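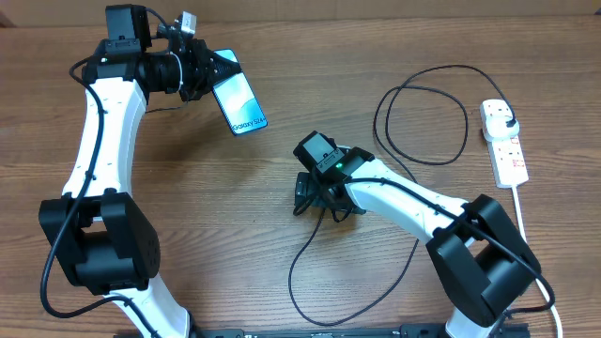 One arm holds the phone while the other waits over the table at the Jarkby robotics club.

It's just gone seven on an October evening, and Fidelina Villanueva, 17, wants everybody to stop leaning on the table. "It wobbles, and then the arms wobble, and then I have to start again!"

The Jarkby club began with three sixth-formers and a box of motors, and has since grown to 20 members, who meet above the old Warkar bakery. This term they're building towards the Truvow Cup, where school teams have to get a pair of arms to handle ordinary household things. Phones, plugs, sheets of clear plastic, cupboards. It sounds easy until you've watched a sixteen-year-old spend an entire evening on one corner of a shelf (and go home delighted).

Everything is driven by hand at first. A student moves a pair of smaller arms, the big ones copy, and the program learns from the recordings. By half-term the club had saved 315 runs, and Rodel Mangubat, who keeps the list, would like 365 before the regional round.

"You get fussy," he says. "You'll do a lovely run and then see you went in crooked, and it has to go."

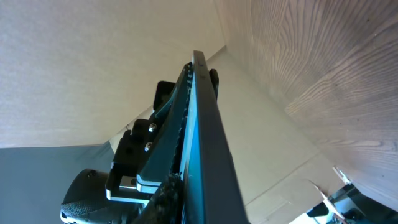 Getting into corners

Cupboards are Bartosz Walczak's department. He likes the wrist cameras best, and he'll happily talk you through an approach to a shelf, finger by finger, for as long as you'll stand there.

Clear things are harder. A see-through sheet picks up every lamp in the room, and its edges are about all there is to aim for.

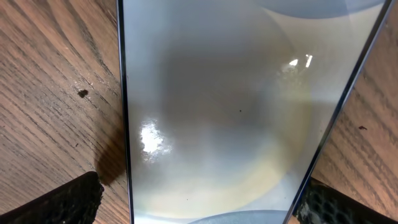 Verna Calloway, who teaches physics and unlocks the building, has tried switching off half the lights, with mixed results. Fidelina thinks the answer is simply more runs at different times of day, and she has already talked two of the younger members into coming in early. They're bringing toast.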